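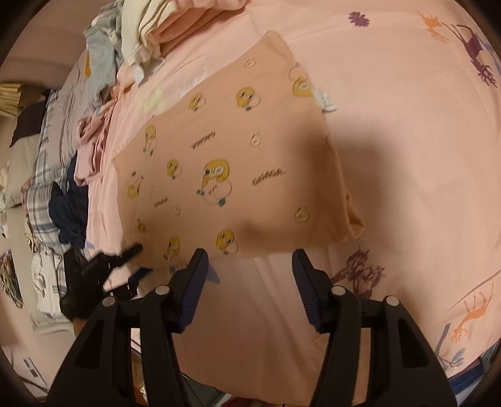

Tratari will start selling its new peach and orange blossom ice cream in Hornbridge on Friday, and the company would like everyone to know it is named after a goddess. Which goddess depends on where you look. The press notice says Roman, the lid says "inspired by ancient Greece," and the staff handing out spoonfuls this week had heard neither story. The company says the color alone will "tell the tale of summer." Peach is a pleasant color, sure. It also looks fine on a piece of clothing printed with yellow cartoon ducks, the biggest of them with round goggle eyes, and a duck like that gets its point across without any help from mythology. The ice cream comes with a leaflet.

Sihan Tang, who runs product development at Tratari, said the recipe took 167 test batches. Asked what was wrong with the first 166, she said the orange blossom kept "reading as soap." In the sample we tried, it still does a little, mostly at the end. The peach is good. There isn't much of it, and the ingredient list puts it after glucose syrup.

The tub is also smaller than the ones in last year's range, though the price has stayed put. Tang called it "a more considered serving."
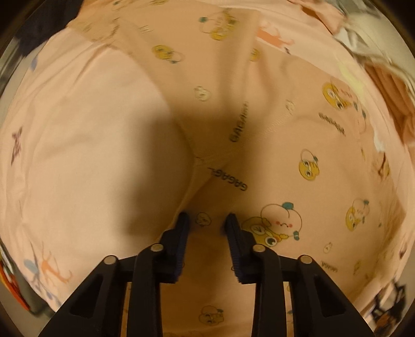 FOOD & DRINK | LOCAL

Shops have their doubts too. Noel Galang has taken 2 cases for his store in Dunstan and says he will see how they go before ordering more. He still has some of the company's fig and honey flavor from last September, which was named after a different goddess and was also going to be the taste of the season.

Tratari says 2,193 people joined the waiting list. Joining was free and came with a discount code, and the company would not say how many of those people had ordered a tub. Keith Katene, its sales manager, said the response had been "divine" and that a Burkesden launch would follow if supply allowed.

The ice cream goes on sale at 10 a.m. at the Hornbridge shop. Vanilla, with no known ancestors, remains available.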